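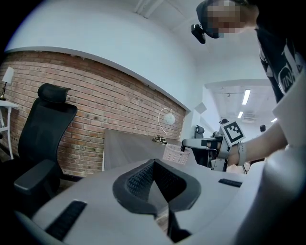

How often should a domestic water softener regenerate? Every 2,000 litres of treated water, for a household of three on the hardness we have in Zarkdale, provided the resin volume and the salt dose are set to match.

Blog > Water and heating > Softener settings

The figure comes from the resin, and the installer's default has very little to do with it. Ours was left on a timer: one regeneration every three days at 2 a.m., whether we had used any water or not. Over a fortnight away in April it cleaned an already clean bed four times and got through most of a bag of salt.

The local supply report gives hardness as 300 mg/l, expressed as calcium carbonate. Multiply by 2,000 litres and you have 600 g of hardness to be held between regenerations. My bed is rated at more than that on a full salt dose, but a full dose is wasteful. The last third of the capacity costs far more salt per gram than the first two thirds. I run a reduced dose and accept the shorter cycle. 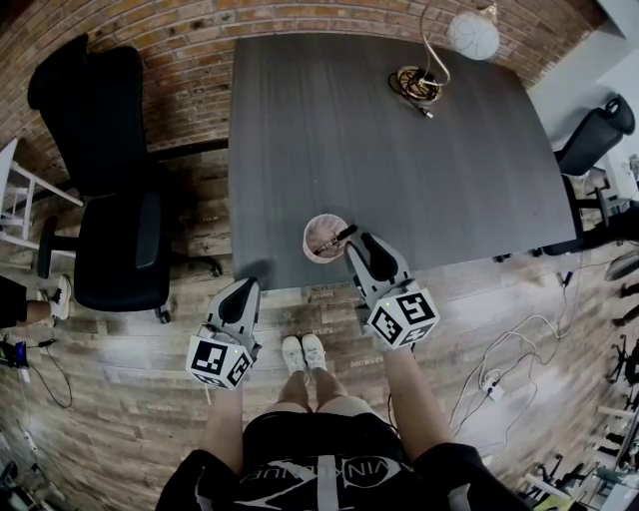 The second setting worth checking is the reserve. A single-tank unit regenerates at night, so if the meter reaches zero at breakfast you draw hard water until the following morning unless something has been held back. Innes Pringle, who fitted the same valve at his place in Nadley, keeps a full day's use in reserve. I use slightly less, as our evening demand is low.

Then there is the bypass blend. Most valve heads have a small screw that lets some raw water through to the outlet. Mine had been left open by a turn and a half, and the test strips never read below 6 degrees whatever I did with the salt. I spent a month blaming the resin. Close the screw fully, test at the outside of the valve and again at the furthest hot tap, and only then open it if you want some hardness back.

Draw-off before testing matters too. The hot cylinder holds old water and will read high until it has been turned over.

Afiq Nair asked under the previous post about block salt against tablets. My cabinet takes tablets only, so I have no figures for blocks. On tablets, the level has dropped much more slowly since I changed to metered control. I will put the readings up when I have a full winter of them, including the brine draw times, which I have only started noting down.

Contact | Copyright Bulier Notes | Back to top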